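Fiction > Short > Kitchen Table

The Inventory

March, by Crescencio Huerta

My aunt left me the table in Ustow and everything that happened to be on it, which her lawyer, Mr. Marchetti, considered a generous phrase. "Everything on it," he read, and then he read it again in a lower voice, as though it might improve.

I had hoped for silver. My cousin Ľubica Polák had hoped for the table.

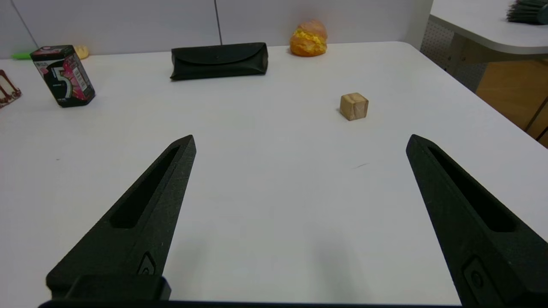
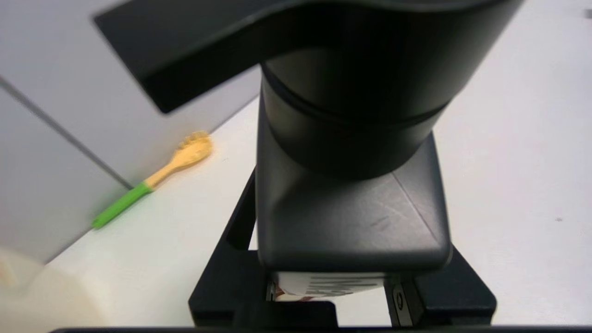
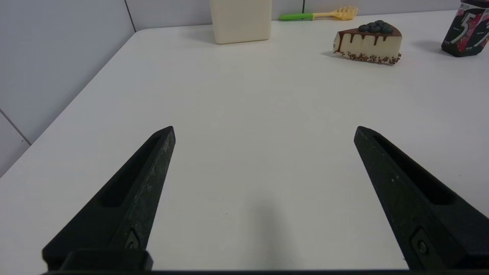
1. The Cube

Wood, light brown, small enough to lose in a coat. I wrote it down first because it was the only item I felt sure how to spell.

"It's a block," said Ľubica.

"It's a cube," I said. "A block could be anything."

She had driven 6 hours to be there and she let that one go.

2. The Black Case

It had a flap with a snap, and it looked to me like a thing for eyeglasses. My aunt never wore glasses. She held menus out at arm's length and ordered whatever she could make out, and so for 14 years she ate mostly soup.

I wanted to open it. Mr. Marchetti said we should list first and open later — he charged by the hour and had a beautiful sense of order.

3. The Cheesecake

One slice, toy, with blueberries. Ľubica looked at it for a long time.

"She served me that," she said. "When I was four. I said it was delicious."

"Was it?"

"I asked for seconds."

Next to it lay the utensil with the green handle, a fork or a spatula depending on which heir you asked. I wrote "fork." Ľubica crossed it out and wrote "spatula," and initialed the change.

Mr. Marchetti valued the lot at nothing and the table at more than 2000. Ľubica offered me 1000 for my half of a table that was entirely mine. I told her I'd think about it, and passed her the cheesecake.

She asked if there was any coffee.

3 comments | 14 shares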